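Home Renovation > Kitchens > Benchtops and Splashbacks

Dark marble with white veins, would you live with it?

Watmont_Reno
Posted December 14, 2023

We are redoing the kitchen in a 1970s brick veneer and I am stuck on the benchtop. My wife wants dark marble, the grey-brown sort with fine white veining. I have been reading that marble stains, etches and generally misbehaves, and I would rather have granite or even laminate and put the difference into the oven.

The stone yard quoted us $515 per square metre for the marble before cut-outs and edging, and the granite is close enough that price won't settle it. Laminate is obviously a lot less. The kitchen is an L shape with a cooktop on the short side and the sink under the window. We have two kids and I cook most nights, curries and tomato things mainly.

Has anyone lived with dark marble for more than a couple of years? I'm not after showroom opinions.

mserrano
We have had it for six years. It etches. Lemon juice, vinegar, wine, tomato, all of it will take the polish off if it sits. On a dark stone the etch shows up as a dull pale mark, and you see it most when the light comes in low. You can't wipe it off because it isn't a stain. The surface has been eaten slightly.

What nobody at the yard asked us was whether we wanted polished or honed. We got polished and I would go honed next time. The marks are still there on honed but they don't jump out at you.

Melquiades Serrano
Arkurau Joinery (cabinets only, I don't sell stone)

tilly_b
Disagree with honed on a dark colour. My sister has it and every greasy fingerprint shows. She's wiping it down all day. Polished at least cleans up quickly.

mserrano
Fingerprints come off though. Etching doesn't, not without a stone bloke and a set of pads.

oldgrout
Check that what they are selling you is marble in the first place. Plenty of yards use the word for anything with veins. Get an offcut, put a drop of lemon juice on it, leave it for ten minutes and rinse. If there's a dull spot it's a calcite stone and will behave like marble whatever the label says. If nothing happens it's probably something harder.

Watmont_Reno
Good tip, I'll get an offcut. The sample they gave us is called Miranda but I gather that is just the yard's name for it.

On the look of it, my wife's main point is that dark veined stone hides crumbs. My point is that I want to see the crumbs so I can wipe them up. These are the sort of colour and veining she is after.

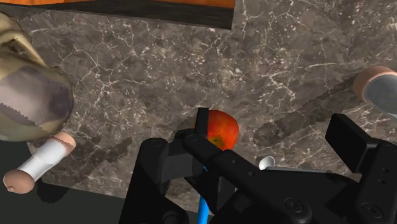 Grey with white veins in both of these.

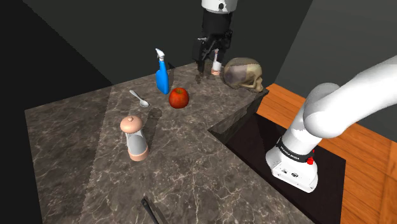
The other question is joins. With an L there has to be one somewhere and the yard wants to put it straight across at the corner. The cabinet maker said a mitre would look better but he isn't the one cutting it. Any views?

oldgrout
Straight butt join every time. A mitre puts two long thin points of stone at the inside corner, right where the stress goes, and they can chip. It also wastes slab. With a busy vein the eye doesn't pick up a straight join much if they colour the glue properly. Ask to be there when they lay the template on the slab so you get a say in which way the veins run.

nesrin_y
I'll put the other side. We had a mitre done on our L and it's been fine. The veins meet at an angle and it looks intentional. It did cost us $761 extra, so you have to care about it. I did care about it.

To the original question, we have had dark marble for four years and I wouldn't swap it. Yes, it has marks. There's a ring where somebody left half a lime face down at a party and I can find it if I look. The rest has worn in. If marks bother you then don't buy it, simple as that, and no sealer will change that.

Nesrin

tilly_b
Sealer does help. Ours gets done every November and spills just bead up.

mserrano
Sealer slows down staining. It does nothing for acid, because the acid is working on the stone itself. People mix these up constantly and then blame the sealer. Oil and red wine, seal for that. Lemon, keep it off the bench.

tilly_b
Fair enough. I've only had trouble with oil so I probably am mixing them up.

gazza_tiles
Everyone's being polite so I'll say it. Get the laminate. The good stuff now is miles ahead of what was in your 1970s kitchen, you can cut it at home, and if you hate it in ten years you unscrew it and start again. I have put in more stone than I can remember and half the people who pay for it spend their lives putting coasters under things.

Also stone is heavy. Are your cabinets new or are you keeping the old carcasses? If they're original chipboard and there's been a leak under that sink, get them looked at first.

Watmont_Reno
Keeping the carcasses on the long side, new on the short side. There was a leak under the sink before we bought the place. The base panel has been replaced but I don't know about the sides.

oldgrout
Pull the kickboards off and look at the bottom 40 mm of each side panel. If the chipboard has swollen or you can push a screwdriver into it, replace that cabinet before anything goes on top. Cheap job now and a miserable one later.

gazza_tiles
What he said. And overhang, if you're having a breakfast bar end. Past a certain point it needs brackets. The yard should tell you the limit for the thickness you are buying, and get it on the quote.

nesrin_y
One more on colour. Take the offcut home and look at it at night under your own lights. Ours looked quite brown at the yard and almost charcoal in the kitchen. We had already ordered the Evel splashback tile to go with the brown and ended up sending it back.

Watmont_Reno
Thanks all. Pulled the kickboards off this afternoon. The sink cabinet is swollen on the left side so that one is coming out. The others are solid.

Offcut is on the windowsill with lemon juice on it. There's a dull spot, so marble it is. My wife looked at the spot and said she could live with it. I said I wasn't sure I could. We are going back to the yard to look at honed, and I've asked for a granite sample in a similar colour as well.

mserrano
Ask them to quote the sink cut-out separately while you're there. Undermount costs more as the inside edge has to be polished.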